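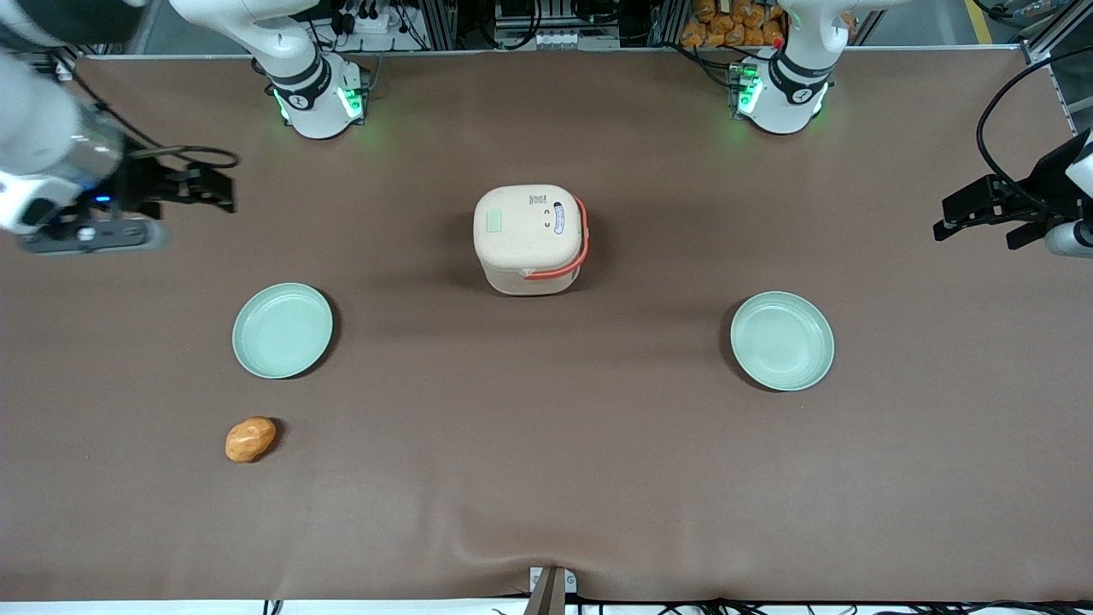
September 10, 2025

Since May I have rewritten the same piece of code four times, and today I want to write down what I learned before I forget it again. It is the part which decides when one arm must wait for the other.

Our planner at Vunholm used to treat the two arms as one big robot. One search, all joints together. It is correct, but it is slow, and when the bread roll lies a little different from what the camera says, you throw the whole plan away and start again. My worst log had 2481 replans in one afternoon. I printed that number and put it over my desk.

So now each arm plans for itself, and they share a small table of reserved space. Before the left arm goes to the container, it reserves the volume above it. If the right arm wants the same volume, it gets a time when it may ask again. Rin Amano said this is only a traffic light, and she is right, but I like traffic lights.

The difficult part was releasing the space. I released it when the gripper reported open, and this was too early, as the fingers are still between the plates at that moment. Now I release after the wrist has moved 42 millimeters back along its own axis. I found this value by trying — I have no theory for it.

The second problem was perception. Two pale green plates of the same size are hard for my tracker, and sometimes it exchanged their names in the middle of a task. I stopped asking it which plate is which. The task now says "the plate on the left side of the container" and the name is decided once, when the plan begins.

Planning takes about 13 milliseconds per arm now. I still have one deadlock, when both arms hold something and both want the middle. Tomorrow I will try to give the right arm priority and see what breaks.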